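Stikeo Community Kitchen
Progress report to the Hordiienko Fund, second half of the grant year
6 January 2024

Summary

The kitchen has run its lunch service on every planned day since the last report. The new cold store is in and working, the cooking course has finished its first intake, and the delivery round to Indik has started later than we said it would. We have spent 1,716 pounds of the 2,000 set aside for equipment. The rest is held for shelving, explained further on.

Lunch service

The lunch remains pay-what-you-can. Most people put something in the tin, and takings have covered the gas and a good part of the dry goods. We had worried that numbers would drop once the evenings drew in, but the hall stayed busy and on wet days we ran a second sitting. Soup and bread is still what people ask for most. The baked potatoes were dropped in the autumn because the oven could not keep up with them and the puddings at the same time.

The change to the queue has helped. People now order at the hatch, sit down and have the food brought over, which suits those who find it hard to stand. It needs one more pair of hands on each shift, and on two occasions we had to go back to the old way when we were short.

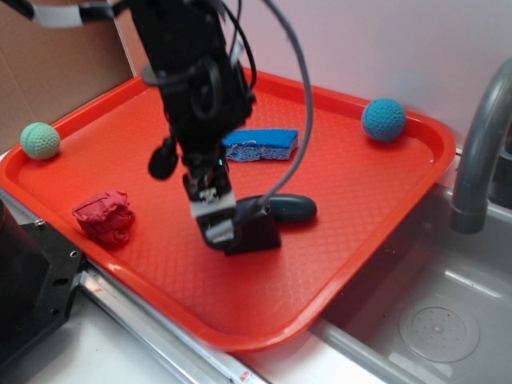
Surplus food comes mainly from the Bimemitz shop and from two allotment holders. The shop gives us a list the evening before, so the cook can plan round it. Bread and root vegetables are plentiful. Milk, eggs and anything with protein in it we nearly always have to buy, and the price of eggs in particular has made our food budget tighter than the one we sent you.

Cold store

The upright fridge and the chest freezer were delivered together and fitted in the back passage. The electrician had to run a new circuit, which was not in our bid and was paid for from our own reserves. Temperatures are written down at opening and closing. The environmental health officer looked at the records during a routine visit and asked for one change - cooked and raw food must be on separate shelves with a label on each - and this was done the same afternoon.

The remaining equipment money is for shelving in the dry store. The first quote was for a run that would have blocked the window, so we have asked for another and expect the work to be done in February.

Cooking course

The first course had 8 places and all were taken. It ran for six sessions and covered basic knife work, soups, a stew, flatbreads, using up leftovers and a shared meal at the end. All but one person finished. On the feedback sheets, people said they would have liked the sessions to be longer, and several asked for recipes with a rough cost beside each one. We have started to write these up.
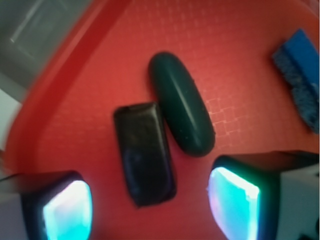 Parents asked whether there could be something for children at the same time as the course. We have not costed this yet. It would mean using the small room and finding a second qualified person, and we would want to talk to you before moving any money towards it.

Delivery round

The round to Indik was due to start in early autumn and began two months late. The delay was over van insurance, which took far longer to sort out than the van did. It now goes out once a week with hot meals in insulated boxes. There are 4 households on a waiting list, and we can take them on when we have a second driver. One person is being checked for this now.

Next steps

- Fit the dry store shelving
- Start the second cooking course
- Take on a second driver for the Indik round
- Send you a revised food budget showing current prices

We do not ask for any change to the grant at this stage. The full accounts will follow with the end of year report.
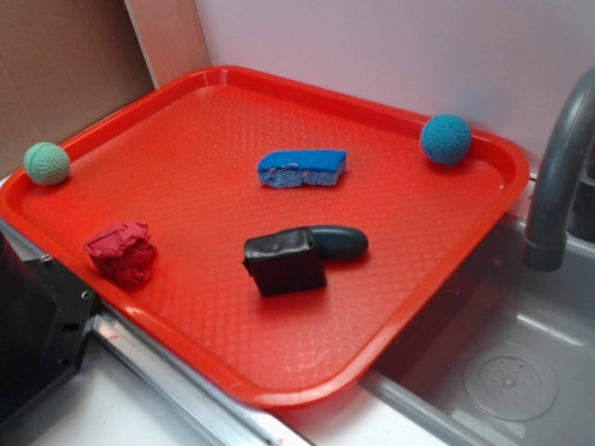
Red tray at the sink, with small dimpled balls in green and blue.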